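2019-07-27 - workshop arm build, short one

Otis Calloway chairing, also taking notes so excuse the spelling.

**Sim.** Red block goes in the yellow square, tray stays under the gripper side. Agreed to leave the layout alone till September. Floor color stays too, moved on.

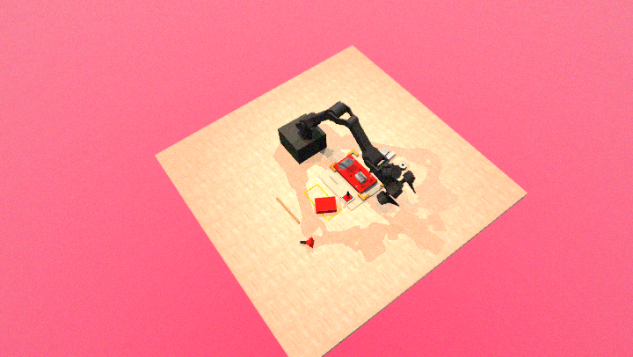
**Gripper.** Fingertips - Otis wants rounder ones, two against. Parked. Wrist bracket to be redrawn before anybody prints it.

**Money.** 76 left in the tin. 25 for bearings from Skoditex, approved. Leltberg quote for the motor driver too high, ask agian.

**Actions**
- Otis - order bearings
- Dwivedi files onto shop laptop
- 4 spare screws for base, M5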